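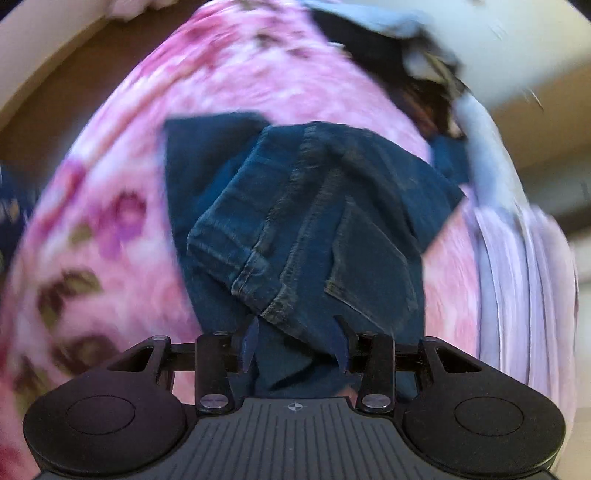
Search this site
Enter keyword
Go

3/2/20
By Busisiwe Shabalala and Þröstur Kragh

3. Seam abrasion in washed denim

3.1 Materials

The garments were drawn from two production lots supplied by Groremano, both cut from the same indigo-dyed cotton twill. Lot A had been sewn with cotton-wrapped polyester thread and Lot B with all-cotton thread of similar weight. In total 126 pairs were received. All had a five-pocket construction, with flat-felled inseams and a lapped seat seam. Pairs with visible faults in the weave were set aside before testing and do not appear in the counts below.

Before washing, each garment was conditioned for 16 hours at standard room humidity, then weighed and marked on the inner waistband with a heat-sealed label. The marking ink survived every cycle except in one Lot B garment, which was identified afterward from its weight record.

3.2 Wash procedure

Washing was carried out in a Fastik front-loading drum with a cold fill and a fixed spin setting. Garments were turned right side out and fastened. We did not use softener. The detergent dose was held constant by weight of load — an earlier trial in September had used a dose per garment, and the results from that trial are not combined with these.

Drying was done flat on mesh racks. Tumble drying was considered but left out of the present design, as it adds a second source of abrasion that cannot be separated from the first without a further control group.

3.3 Scoring of wear

Wear was scored at the side seam, the inseam, the hem, the belt loops and the fly edge. Two raters worked separately, each using the printed reference strips described in Section 2. Scores ran from zero (no loss of surface dye) to five (exposed white yarn along the full scored length). Where the raters differed by more than one grade, the garment was scored again after a break and the second pair of scores was kept.

Raised edges wore first. Dye loss at a felled seam is greatest on the ridge formed by the folded layers, and the furrow beside it often keeps its original shade. The alternating light and dark marks known in the trade as roping come from a mismatch in feed between the upper and lower plies during sewing; washing makes the pattern visible but does not cause it.

Fig. 4. Worn edges and faded, puckered seams on a pair of dark blue jeans.

3.4 Results

Lot B showed more puckering than Lot A after the first wash, and the gap stayed nearly constant from then on. The likely cause is shrinkage of the cotton thread, which draws the plies together along the stitch line. The effect was strongest at the inseam, where the thread path is longest, and weakest at the belt loops, where bar tacks hold the layers in place.

Hem wear did not differ between lots. This agrees with the model of Kragh, in which hem abrasion depends mainly on fold thickness and drum contact. Fly edge scores were too scattered to support any claim, and the raters agreed less often at this site than at any other.

Thread breaks were rare in both lots. All of them were found at the crotch point, where four seams meet and needle heating during sewing is a known problem.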